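Spent most of Tuesday swapping fingers on the two-arm bench, so a few notes while I still remember them. Nothing scientific, just what I'd want to know if I were buying.

We have two sets at the moment. The hard set is the one the arms came with. The soft set came from Varela, and the fingers bend round whatever they close on. Same arms, same cameras, same controller for both.

Price first, as people always ask. The soft set was £260 for the pair, delivered. The hard ones come with the arm, but if you break one you wait for a spare. Abundio Quezada has broken two since February.

Fitting. Four screws and a spacer. The spacer is not in the box and the leaflet doesn't mention it. Without it the fingers sit slightly twisted and you'll blame the calibration. I did, for a whole morning.

The controller needs telling as well. The soft fingers touch earlier than the hard ones, so the old closing position squeezes far too much. I set ours to stop at 900 on the Skoltano board and left it there. Your number will be different.

Cameras. We have one on each wrist and a fixed one over the bench. The wrist views are good until the gripper closes, then the object fills the picture and you lose the edges. For anything bigger than a lemon I look at the fixed view.

We're using vegetables and fruit as test objects. They're cheap, they come in awkward shapes, and you can see the damage when you grip too hard. Grapes are the worst by a long way. Cauliflower is easy with either set.

Peppers are my favourite test. Smooth skin, uneven sides, hollow in the middle. The hard fingers want to find a groove between the lobes and slide if they miss it. The soft ones don't care as much.

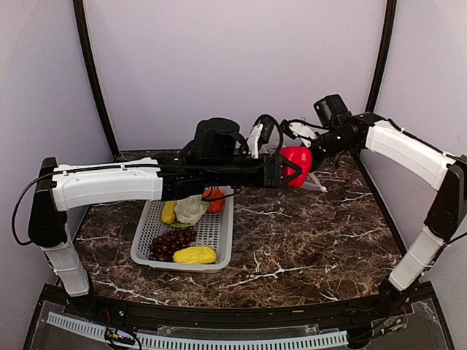
Handovers are where the two sets differ most for me. With hard fingers both arms have to agree on the position almost exactly, or one pulls against the other. With soft ones there's some give and the second arm can be a bit off.

The downside is that the give works both ways. Long items droop and swing if you hold them near one end. Yatziri Bautista slowed the wrist down for those and it helped – but it makes every run longer.

Cables next. The one on the wrist still catches when the forearm turns right over. More ties have gone on, and I'll try a shorter lead when it arrives.

If anyone has run the Monomia fingers on small arms, I'd like to hear how long the tips last. Ours are starting to look scuffed.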